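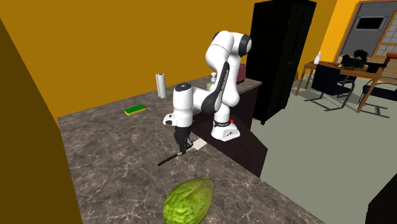
NOTES - kitchen automation talk, 20 mins, leave 10 for questions

(slow down at the start. You always rush the start)

Hello, thanks. Who I am - ran prep shifts at Costenar for nine years, now I look after rotas and training at the Skandero site. Not an engineer. If you want torque and code, grab Tsz-kin Yuen at the break, he's by the coffee.

What I want to talk about: what happens to the people in a prep kitchen when an arm starts doing the salad bench. Mostly boring stuff. Rotas, breaks, who gets the early start. Boring stuff is what people ring me about.

PART 1 - the job before

Prep starts 5am. Lettuce, cucumbers, onions, herbs. Same knife, same board, same radio station. Staff canteen for 74 people, so not huge. Two on the bench, one floating.

Ask room: who has done veg prep for a living? Hands up. (wait. Really wait)

Sore wrists. Cuts, mostly small. Cold hands from the walk-in. But also - chat. Best gossip in the building was at that bench. Rebecca Palumbo learned most of her English there, she's happy for me to tell you that.

PART 2 - what we got wrong

Told people too late. They heard from a delivery driver. Awful. Would do that completly differently.

Wrote "no jobs will be lost" on the noticeboard and nothing else. True, but everyone read it as a warning. What they wanted to know: my hours? my shift premium? who shouts at me if it stops?

Premium was the big one. Early start went from 5 to 6.30, lovely, except the early money went with it. Maya Tannous stood up in the meeting and said you've given me a lie-in and sent me the bill. She was right. Took us until October to sort a proper top-up. Should have been in the plan from day one.

PART 3 - knives

Everybody asks about knives so do it now, dont leave it to questions.

An arm with a knife in its gripper is a different thing to stand near than an arm with a spoon. Doesn't matter what the risk assessment says, people's shoulders go up. Ours did. Mine did.

Look at the picture - arm, knife, lettuce, and a sponge and paper towels still on the same worktop. Think about the person who wants that sponge. Point at it. Where do they stand? Do they reach across? Who told them they could?

Our rules, written by the bench staff and not by me:
- arm stopped before anyone reaches for anything, no exceptions for "just a second"
- cleaning things get their own place, away from the arm
- whoever is on the bench decides when it starts again. Not the supervisor
- knife change is a two person job

Kaede Oda wrote the last one after a near miss. Tell near miss story IF time, otherwise skip.

PART 4 - what changed for people

Good: fewer wrist complaints. Later start. Two of the team moved on to hot food, wanted it for years.

Less good: minding a machine is tiring in a new way. Merle Gilchrist - "I used to be sore, now I'm bored and jumpy." Read that out exactly. We now swap people off the bench every hour or so, helps a bit.

Also lonely. One person on the bench instead of two. Gossip has moved to the pot wash, which is not a joke, it's where I go now to find out whats wrong.

Skill: new starters don't learn to chop. Fine until the arm is down and you need ten crates done by eleven. Now everyone does one hand-prep shift a fortnight. Some grumbling. Keep it anyway.

(check clock. If past 15 mins cut next bit)

Puvanmont comparison - smaller kitchen, no shift premium so no row about it, but same boredom complaint. Vukadinović visit, one line only: they let staff name the faults in the log in their own words and the log got twice as long. Stole that.

ASK of the room

If you're planning one of these, go and do a shift on the bench first. Whole shift. Bring the draft rota with you and leave it on the side with a pen.

Questions. Handouts by the door, rota template is on the back page, ignore the old phone number.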